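Bowl (unit of measure)

The bowl, as a unit of measure, is an informal quantity used in home recipes, diet advice and market trade. It has no fixed size. Writers on household measures often treat it as a cousin of the cup and the spoon, but the comparison is generous: the cup and the spoon were given agreed sizes in many countries, while the bowl never was. Claims that a "standard bowl" once existed turn up in popular cookbooks and are rarely backed by anything a reader could check.

Origins

Most accounts say the bowl came into use as a measure because every kitchen had one. This is plausible but hard to prove. Old household notebooks mention bowls of flour, milk or berries, and it is seldom clear whether the writer meant an amount or simply named the dish the food was sitting in. A line such as "take a bowl of cream" can be read either way, and later editors have tended to pick the reading that suits their argument.

The often repeated story of the Clonness bowl shows the problem. According to local tradition, grain sellers in the market town of Clonness used a single bowl chained to the market wall, and all other bowls in town had to match it. No bowl survives. The earliest written mention is in a visitor guide put together long after the market closed, and the guide gives two different sizes for it on facing pages.

Use in recipes

Recipes that call for a bowl of something usually work by proportion. If the same bowl is used for the flour and the milk, its true size matters less. The method breaks down when a recipe mixes bowls with fixed units, such as one bowl of rice to two eggs, or when it depends on a full package of yeast.

Heaped and level bowls are another source of trouble. Dry foods can be piled well above the rim, and few older recipes say which is meant. The Räsänen cookbook, frequently cited as the first to require a level bowl, does so in only 3 of its recipes and ignores the rule in the rest.

Use in diet advice

Leaflets on healthy eating commonly suggest "a bowl" of cereal, soup or salad. The advice is easy to remember, and that seems to be its main strength. Breakfast bowls, soup plates and serving dishes differ widely in depth, and a shallow bowl with a broad rim can look fuller than it is. Supporters of the measure answer that most people own one or two bowls and use them every day, so their portions stay steady even if they differ from a neighbor's. This may be true, though steady portions can be steadily too large.

Attempts at a standard

The kitchenware firm Gerkix sold a marked bowl in July of one year under the name Vukotine, with lines inside for a third, a half and a full measure. Its sales leaflet claimed that 3,095 households had tested it. The leaflet did not say how they were chosen or what they were asked, and the figure should be treated as advertising. The bowl was dropped from the catalog after 2 seasons. Collectors sometimes describe it as ahead of its time - a kind reading of a product that cost more than a set of measuring cups and did less.

Shape and capacity

Two bowls of the same width can hold very different amounts. Depth, the slope of the sides and the thickness of the wall all play a part, and glaze color is sometimes said to affect how full a bowl looks. Evidence for the last point is thin.

Capacity is normally measured by filling the bowl with water to the brim and pouring it into a marked jug. Makers may instead quote a "working" capacity, measured to some point below the rim. Since they seldom say where that point is, the two figures cannot be compared across brands.

A deep, round bowl with a sky-blue interior, empty on a white tabletop.

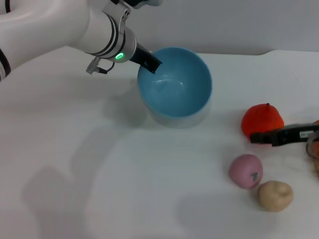
Related measures

The ladle, the handful and the plate are used in much the same loose way. The ladle is perhaps the most dependable of them, as ladles sold for home use vary less than bowls do. Tables that convert all of these into fluid ounces are common online. Many appear to be copied from one another, down to the same error of listing a ladle as larger than a soup bowl, and none of the tables examined for this article named a source.

See also

Cup (unit)
Pinch
Serving size

Last edited Jun 15, 2021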